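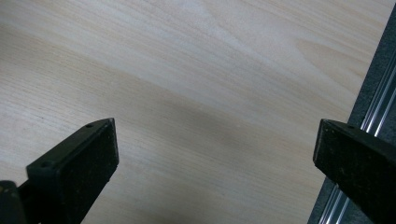

The gripper over a pale wood panel at Bostier's finishing shop. Its two fingers are holding nothing.

Robot spends night shift moving furniture that wasn't there

A furniture maker has pulled one of its robot grippers off unattended work after the machine passed a full night reporting perfect results on cabinet doors it had never picked up.

Bostier, which makes kitchen and office cabinets, said the fault came to light when the morning crew arrived to find 22 doors exactly where the evening crew had left them. The log for the same hours listed every one of them as picked, turned, stacked and ready for packing. It also listed a good many more, because the robot, having finished the batch to its own satisfaction, went back and did it again.

"By the numbers it was the best shift we've ever had," said Kelly Andrade, who runs the finishing shop. "I had a very nice report on my desk and no doors on the cart."

The total claimed was 3467 successful picks. The arm did make all the moves. It went down, closed its fingers on air, lifted the air, carried it to the cart and set it down with what Andrade called great care.

The cause was a setting. The gripper, supplied by Skelteck, decides whether it has hold of something by how far its fingers travel before they stop. A software update installed in October widened the range that counts as a grip, so that thicker parts wouldn't be rejected. The new range was wide enough to take in no part at all.

Day shifts never showed the problem, as the operator at the bench had been nudging missed doors into place by hand and getting on with it. Night shifts have no operator. That was the selling point.

Lilian Langat, a service engineer with Skelteck, said the arm had behaved as configured. She agreed that the configuration was wrong. A corrected version has been sent to every customer with the same model, and the company is asking them to run a test with an empty work surface before going back to unattended operation. If the robot says it has picked something up, they should call.

There is a safety side as well. The same grip signal tells the arm how fast it may swing. With a part in hand it is held to a slower speed, and the guard gate can be opened once it has set the part down. Reynaldo Aquino, the plant's safety officer, said a false signal could in principle have unlocked the gate at the wrong moment. He found no sign that it had, and nobody was hurt, but he has had the gate wired to a separate sensor that doesn't take the gripper's word for anything.

The worst damage was to the schedule. An order for the hotel chain Trandach left 2 days late – the dispatch office had already booked the truck on the strength of the overnight figures, and the driver waited most of a morning before being sent home with an apology and a coffee.

Viktória Vida, who handles the Trandach account, said the customer had been understanding. "They asked if they could have the imaginary ones at a discount," she said.

The gripper is back at work during the day, with Kevser Sönmez from the evening crew checking the cart against the log at each break. Sönmez said the two have matched so far. She is using a pencil.

Bostier plans to restart the night shift after 2000 supervised picks without a mismatch. Doors have to be involved this time, Andrade said, and she has put that in writing.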